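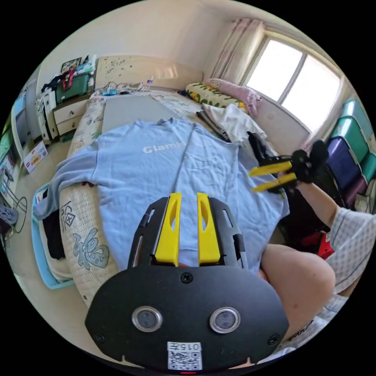
4 家庭环境下手持夹爪采集的操作规范

图2 衣物整理任务的采集画面。浅蓝色长袖上衣平铺于床面，左袖垂出床沿；两只手持夹爪均为黄色夹指，近处一只的底板上贴有带二维码的编号标签（0157）。

4.1 规范的来历

前一节介绍了采集装置本身，本节讨论使用装置的人需要遵守什么。这一部分在同类论文里通常只占一句话，大意是"操作员经过培训"。我们起初也打算这样写，直到整理第一批数据时，发现不同操作员对"培训"二字的理解相去甚远：有人认为叠好衣服即为完成，有人认为叠到自己满意才算，还有一位叠完之后顺手把衣服放进了柜子，动作流畅，标签为空。

Civalholm项目开始时可供参照的文件有两份。一份是Zavidcombe实验场的《室内操作守则》，针对固定底座机械臂编写，全文最长的一章讲围栏。另一份是Dreletti公司随夹爪交付的用户手册，其安全部分要求"在无障碍的平整台面上使用"。凡是在住宅卧室里工作过的人都会同意，这一条写得很好，只是不知道该去哪里执行。两份文件都没有错，它们设想的世界比我们进入的世界整洁一些。

因此我们在2020年12月定稿了一份面向家庭环境的采集规范（下称"本规范"），其初稿于当年10月开始试用。本规范沿用Zavidcombe守则的条款编号方式，内容则大部分重写。以下按设备、场地、动作、隐私与记录的顺序说明各条的要求和争议。对于争议未决的条款，我们保留了争议本身。

4.2 设备标识与配对

每只夹爪须在相机可见或开箱即可见的位置贴有唯一编号，编号以数字与二维码两种形式同时给出。图2近处夹爪的标签即采用这种形式。二维码供程序读取，数字供人在程序读取失败时念出来。试用期间，后一种用法的频次高于我们愿意公布的水平。

双手任务须登记左右两只夹爪的编号及其对应关系，登记在开机之后、录制之前完成。规范初稿写的是"录制前后均可"，结果大家一致选择了"后"，其中一部分人选择了"很后"。左右颠倒的记录在回放时并不显眼：两条轨迹都平滑，都合理，只是属于一个双臂交叉着干活的人。本规范现在规定，未在录制前登记配对关系的片段不得补登，一律按无效处理。这一条在内部讨论中被称为苛刻，施行之后便没有人再讨论它，因为大家都登记了。

夹指的检查同样列入开机步骤。操作员应空夹开合，确认行程完整、两指对齐，并查看固定螺钉有无松动。镜头表面须用干净软布擦拭。规范中特意写明"软布"，并另起一行注明"操作员所穿衣物的下摆不属于软布"。

编号标签磨损至不能读取时，应更换同号标签，不得就近换用另一只夹爪的备用标签。我们不打算解释为什么需要这一条。

4.3 场地：收拾到什么程度

家庭数据的价值在于家庭。若把房间清理成样板间，采到的就是样板间；若全不过问，则会采到大量与任务无关的遮挡和牵绊。本规范在两者之间划了一条线：操作面归规范管，背景归住户管。

所谓操作面，指任务对象展开后所占的区域及夹爪进出该区域的通道。操作面上不得有与任务无关的尖锐、易碎或盛有液体的物品。床面作业时，床单或床罩的花纹不作限制，不要求换成素色。Bjarnason技术咨询公司在评审初稿时建议统一铺设中性灰布，理由是便于分割。我们认真考虑过，并在两处场地试铺。分割指标有所改善，模型由此学会了在灰布上叠衣服。该建议最终未予采纳，灰布现用于覆盖打印机。

背景中的家具、杂物和悬挂物原则上不移动。图2所示房间的床后、柜上和墙边均有日常物品，按本规范属于应当保留的背景，操作员不得为画面美观而整理。这一条款的执行难度出乎意料。我们为它准备的说辞是"保持自然分布"，多数操作员听完点头，然后把枕头拍平。

通道则须从严。地面上的线缆、托盘和小件物品如位于操作员的移动路线内，应移至路线之外，并在结束后复原。复原的依据是进场时拍摄的照片，不以记忆为准。屋主对物品位置的记忆总是优于来访者，这一差距在遥控器问题上尤其显著。

4.4 光照

本规范不规定照度数值。初稿曾给出一个范围，后来发现随行的照度计自身需要校准，而校准它所需的条件在任何一户都不具备。现行条文改为：录制前查看实时画面，操作对象的轮廓和两指尖端均应清晰可辨；有窗户时允许使用自然光，但不得在一段录制中途开合窗帘。

图2右上方为透光的窗户，床面由日光照亮。此类布置下，窗户一侧容易过曝，曝光参数应以操作面为准锁定，不得交由相机自动调节。自动曝光在夹爪转向窗口时会迅速将床面压暗，转回来时再慢慢想通。对于人眼这不算什么，对于依靠帧间特征估计位姿的算法，这几帧相当于请了病假。

4.5 动作要求

动作部分只规定边界，不规定手法。本规范不教人叠衣服，一来编写者不具备资格，二来手法的差异正是数据集想要收录的东西。边界如下。

其一，任务对象只能由夹指接触。操作员不得以手、肘、膝或下巴协助。"下巴"一词是试用后加入的。违反此条的片段往往效率极高，成品也极好，审核员在判其无效时常感惋惜，但夹爪将来要装到机械臂上，而机械臂的供货清单里没有下巴。

其二，双手任务中两只夹爪应尽量互相可见。从一侧相机的画面里看到另一侧的夹爪，有助于后期校核相对位姿。图2中，右侧夹爪连同握持它的手位于近处相机的视野之内，这种构型在起始阶段应至少出现一次。任务过程中夹爪可以暂时离开对方视野，不作限制。

其三，起始状态须有变化。以长袖上衣为例，平铺、对折、揉成一团均为合法起点，袖子可以在床面上，也可以像图2那样垂出床沿。操作员不应在录制前把垂下的袖子拎回来。许多人出于善意会这么做，善意在数据中的表现形式是分布偏窄。规范要求每更换一次对象即更换一次起始状态，状态由抽签卡给出，以免操作员以"随机"为名反复选择最省事的那一种。

其四，失败应当保留。夹空、滑脱、叠反之后重新来过，只要全程符合第一条，均作为有效片段提交，并加注相应标记。规范初稿对此未作说明，于是早期数据中没有任何失败，整个团队的灵巧程度令人起疑。

其五，速度由操作员自定，以夹指尖端在画面中不出现明显拖影为限。不设最低速度。曾有意见认为应当设定，以控制成本；也有意见认为，若最低速度由提出该意见的人先行示范，则可以接受。该条暂缺。

4.6 人员防护与姿势

手持夹爪的危险性有限，夹指的力量不足以造成严重伤害，但足以让人在安静的房间里说出不宜收录的话。本规范建议佩戴贴合的手套，图2右侧持爪的手即戴着黑色手套。手套的主要作用是防滑和减少长时间握持的磨擦，过于宽松的款式容易卷入开合机构，不得使用。手腕上的饰物应取下。

床面高度低于一般工作台，操作员不可避免地要弯腰、跪坐或侧坐。守则类文件习惯在此处附一张坐姿端正的人体侧视图，我们也画过一张，图中人物身姿挺拔，够不到床的另一半。现行条文只要求操作员在感到不适时停止录制，且停止不影响当日计酬。后半句是全条起作用的部分。

连续录制时间由现场协调员掌握。协调员不得同时担任操作员，否则休息时间将由最不愿意休息的人决定。

4.7 隐私

夹爪相机采用广角镜头，看到的东西比操作员以为的多。住户签署同意书之前，须先观看一段在自家房间录制的样片，而后再决定是否签字。文字形式的"可能采集到周边环境"很少引起任何人的注意，样片则几乎总能引起注意，屋主随后通常会要求几分钟时间单独待在房间里。这几分钟应当给予，且不得催促。

相框、屏幕、信件、药品标签以及带有文字的纸张，由住户逐项指明是否保留。住户要求遮盖的，以遮盖或移走为先，后期模糊处理为辅。后期处理依赖检测器，检测器有时会漏掉一张人脸，却把枕套上的卡通图案妥善保护起来。显示器一律关闭或使其离开视野。衣物上的印字不作处理，但印有姓名、单位或编号者除外。

操作员自身的肢体会进入画面，因此操作员与住户适用同一份同意书。我们在初稿中遗漏了这一点。研究人员容易忘记数据里的手连着人，规范的用处之一就是在第二稿里把人接回去。

住户可在录制后撤回同意，撤回无须说明理由。撤回时删除的范围包括原始视频、轨迹以及由其派生的缩略图。缩略图曾在一次删除之后继续作为内部幻灯片的封面使用，此后我们把它写进了条文。

4.8 记录与审核

试用期共提交片段543段，经审核有效者527段，其中衣物整理类133段。有效率看上去相当体面，需要说明的是，审核规则与采集规则由同一批人编写，这种安排历来有利于体面。为减轻这一问题，无效判定须写明所依据的条款号，有效判定则须由2名审核员分别作出。两人意见不一时不取平均，退回重审，并将分歧记入附录。

每段记录应包含夹爪编号、左右配对、任务名称、起始状态卡号、曝光设置及异常备注。备注栏允许自由书写。我们曾尝试以下拉菜单代替，菜单末项为"其他"，结果所有异常都属于其他。恢复自由书写后，备注的质量参差不齐，但至少能够看出发生了什么。"猫"是一条合格的备注，"略"不是。

审核员查看片段时应先看画面，后看备注，再看轨迹。顺序颠倒会使审核员倾向于在画面中找到备注所说的东西。

4.9 适用范围与尚未解决的问题

本规范适用于住宅内由人手持夹爪进行的非接电、非加热类任务，厨房明火、浴室及楼梯不在其列。它也不适用于自主运行的机械臂，后者应遵循Zavidcombe守则，包括关于围栏的那一章。

有两个问题留待后续修订。一是任务完成的判据：何谓"叠好"，各户标准不一，本规范目前以操作员口头宣告为准，这等于把判据交给了语气。二是采集者的来源：试用期内的操作员年龄相近，手形相近，对叠衣服一事的热情也相近地有限，由此产生的偏差尚未量化。Civalholm项目下一阶段将扩大招募范围，并在登记表中增加惯用手和握持方式两栏。登记表因此延长至第二页，关于第二页是否有人填写，将在试用后另行报告。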